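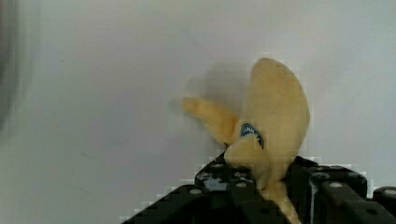

The maker behind Kutar, a one-person soft toy label in Vastau, has sewn nearly 2000 pieces of plush fruit and still lights up when the talk turns to bananas. "Pears are easy, they just sit there," she says. "A banana has to bend, and it has to squash!"

It took her 19 paper patterns to get a curve she liked. The yellow took longer – she wanted it pale and buttery, with a bit of fuzz, and finally found the cloth at a mill shop in Kemeveck. The little blue oval sticker came last. "Kids go straight for it," she laughs. "They want a sticker on everything after that."

A bunch is planned for October, five bananas on one stem, and she is already up to her elbows in stuffing. "I keep making the middle one too fat," she says. "I kind of love it, though."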